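Two Arms on One Table: Final Report for the Independent Build Project
Kokdale Technical College, Mechatronics Certificate, second year
Submitted in June

Contents
1. How this got started
2. What we wanted to make
3. Parts and money
4. The build
5. Teaching it to sort
6. Results
7. What went wrong
8. What is left to do

1. How this got started

The short story is that our team wanted to build one robot arm and ended up building two, and most of this report is about what happens when you put them on the same table. We had the use of a bench at Prosik, the shared workshop down behind the rail yard, in the evenings from six until they locked up. Before that the whole thing lived in a spare bedroom, where it shared a power strip with a fish tank, and I would like to thank my family for putting up with that for as long as they did.

None of us had built an arm before. Two of us had taken the controls class and one had done a fair amount of 3D printing, mostly planters and replacement knobs. We say this up front so that anyone reading who is thinking of trying something similar knows where we began.

2. What we wanted to make

Our proposal said "a pair of low-cost arms that can tidy a set of toy blocks on a tabletop." Tidy meant picking up a block from wherever it had been left and putting it down in a row near the front, with the printed side up if we could manage it. We picked toy blocks for the plain reason that they are cheap, they are all about the same size, and they don't break when you drop them, which we did a great deal.

The second arm came in because one arm could not reach everything. When we measured the reach of the first one at full stretch we got 510 mm from the base, and a good part of that was useless, since the gripper tips over at too shallow an angle to close on anything. We could have moved the base back and forth on a slide (we drew that up and even priced it) but a second arm sounded like more fun, and our advisor signed off on it with only a small sigh.

3. Parts and money

The budget came to $2,317, which was more than the college allowance, and we made up the difference ourselves. Most of that went to servos. The controller boards are from Jostano, the basic model with the fan left off, and the mounting rail was an offcut that Lozano Metals let us have for the price of carrying it away. We printed the brackets ourselves and reprinted the wrist brackets more times than we care to write down. If you are planning a budget, put in more for cable than you think. Ours kept turning out to be a hand's width too short once the elbow was bent.

4. The build

Both bases are bolted to one rail along the front edge of the table. We tried clamping them separately first, and every time somebody leaned on the bench the distance between the two arms changed a little, and then all our numbers were wrong and we had to start the measuring over again. With the rail in place we could take the whole thing off, carry it out to the car like a very awkward tray, and put it back the next evening without much fuss.

Wiring took longer than the mechanical work. The cable to each gripper has to be loose enough for the wrist to turn and still not so loose that it catches on the elbow. Our first try was to strap it down tight along the links, which looked wonderful and pulled a plug out the first time the wrist rolled over. After that we left a big open loop at the gripper end. It looks messy and we are fine with that.

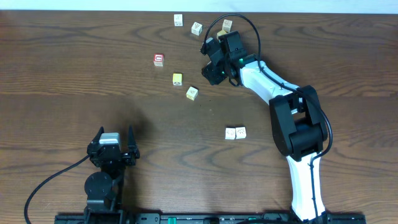 The other thing we learned at this stage was to have a parking position. In our early runs both arms were free to move at the same time, and they found each other pretty quickly. We now let only one work at a time while the other folds itself back near its base with the gripper pointing up and waits its turn. It is slow, but it meant we could stop sitting there with one hand on the power switch.

5. Teaching it to sort

We did not write out the motions by hand, or at least we gave up on that after the first couple of weeks. What worked better was moving the arm through the job ourselves, recording the joint angles and the camera view together, and training a small model on the recordings. By the end we had 2,824 of them. Some are very good, and some were made late in the evening and it shows.

We mixed up the blocks on purpose between recordings. The plain colored ones were easy from the start. The cream ones with printing on them gave us more trouble, especially on our wooden tabletop, where the grain is strong and the light from the side window moves across it until sunset. We thought about covering the table with a gray sheet, and a couple of us still think we should have. The rest of us liked the table.

6. Results

For the final test we ran 20 rounds. A round counted as good if every block ended up in the row and neither arm had to be stopped. Thirteen were good. In four more, the row was finished except for one block, nearly always one that had started out right up against another, so that the gripper fingers had no gap to get into. The last three we had to stop ourselves.

Getting the printed side up worked about half the time. We didn't score it properly and so we are not claiming it as a result.

7. What went wrong

Touching blocks, as above. We tried a little nudge move to separate them, and it helps, but it sometimes nudges a block out of reach of both arms.

One elbow servo failed in the middle of testing and the replacement sat slightly differently in its housing, so that arm had to be calibrated again and some of the older recordings thrown out.

We also lost close to a week to a loose connector on the rail that only came apart when the arm was moving fast. Check your connectors with the arm moving!

8. What is left to do

We would like both arms to work at once, with some sensible rule about who goes first in the middle of the table. We would also like to print softer fingertips, and to label the cables, a job that has been on our list since the bedroom. The rig is staying at Prosik over the summer, and the drawings and bracket files are in the project folder along with the full parts list and the wiring sketch. The wiring sketch is out of date for the left arm.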